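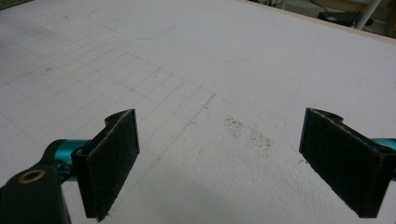 How to write to your local member (and get a proper answer)

I've been sending letters to politicians for longer than I care to admit, and people in Pestdale still stop me at the shops to ask how it's done. It's easier than you'd think, so put the kettle on and we'll go through it together.

Step 1. Find out whose job it is
Potholes and bins belong to council, hospitals and schools mostly to the state, and pensions to Canberra. Your member's office will usually forward a stray letter, but that can add weeks.

Step 2. Stick to one matter
I know, I know - once you get going it's very tempting to throw in the bus timetable as well! Save it for another letter. I try to stay under 400 words, and my best effort (on the Qureshi Road crossing) came in at 322.

Step 3. Say where you live and what you want
Put your full address at the top, so they can see you're in the electorate. Then ask for something they can say yes or no to, such as a meeting or a question in parliament.
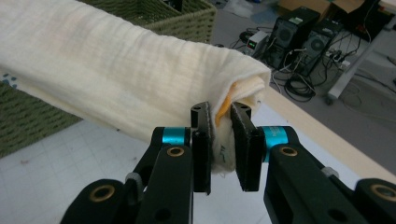 Rolled cloth, cream outside and orange-yellow within

Step 4. Follow up kindly
Give it a month or so, then ring the office in the morning and ask for the electorate officer by name. My friend Marlina Raju keeps a copy of every letter beside the phone, and I've started doing the same.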